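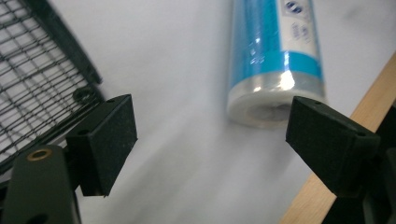
I moved the water filter supplies out from under the sink in June, and I should have done it years ago. We have a filter pitcher and a small countertop unit, and they take different cartridges. For a long time all of it lived in a damp shoebox behind the dish soap, along with the sponges. Spare cartridges now stay in their plastic wrap until the day I need them. The wrapped one on the white tabletop is how I want every spare to look when I reach for it. The dark green wire rack next to it used to be for cooling cookies, but I bake maybe twice a year, so it has become part of the filter setup.

The rack does one job. When I take the pitcher apart to wash it, the lid, the reservoir and the main body go on the rack upside down and stay there overnight. Before that I used a dish towel, and the reservoir always had a ring of water trapped under the rim in the morning. On wires the air gets to it. A folded towel under the rack catches the drips. I take the towel away at breakfast and hang it on the oven door.

The pitcher is a Britora, the cheap model with the flip lid. The manual says to change the cartridge every 40 days. I used to go by the little indicator on the lid, but it stopped working after the first winter and I never replaced it. Now I write the date on a strip of masking tape and stick it to the bottom of the pitcher. The tape survives hand washing if you press the corners down well. It does not survive the dishwasher, and neither did our first lid.

The countertop unit is a Plandel and came with the apartment. It has a longer cartridge and a threaded base, and the first time I changed it I did not shut off the water all the way. There was water in the silverware drawer and down the front of the cabinet. My neighbor Lukian Onyshchenko came over with a wrench and showed me that the valve handle has to go past the point where it feels finished. He also told me to put a thin smear of food-grade grease on the rubber ring. I have done that every time since and the housing comes off by hand.

My order for changing a cartridge, in case it is useful to anyone:

Wash your hands and clear off the table. Unwrap the new cartridge only when the old one is out. Some brands want a soak first and some want you to run water through and throw it away, so read the leaflet. I pour the first two pitchers on the plants. There is usually a bit of black dust in the first one – the leaflet says it is carbon and harmless, and the plants have never minded. Then new tape, new date, back in the fridge.

I buy cartridges in boxes of 12, which lasts us over a year. The price per piece is better than the packs of 3 at the grocery store. The one time I tried to save more, I ordered a no-name version from a site called Fivadside, and they were a hair too wide at the collar. They went in, but the reservoir would not sit flat and unfiltered water ran around the side. I sent them back and paid the shipping myself. If you are switching brands, buy one and try it before you buy the box.

Storage is now a shelf in the hall closet, above the light bulbs. It is dry and dark and I can see when we are running low. I put the new box at the back and pull the older ones forward. The leaflets go in an envelope taped to the inside of the door, along with the receipt and the little plastic key for the Plandel housing, which I had lost twice.

Under the sink there is finally room for the bucket. I still have to deal with the bags of bags, and there is a bottle of drain cleaner back there with no cap that I need to take to the disposal site. I also want to find a longer hose for the sprayer before I put everything back, as the one we have rubs against the trash can every time the door closes.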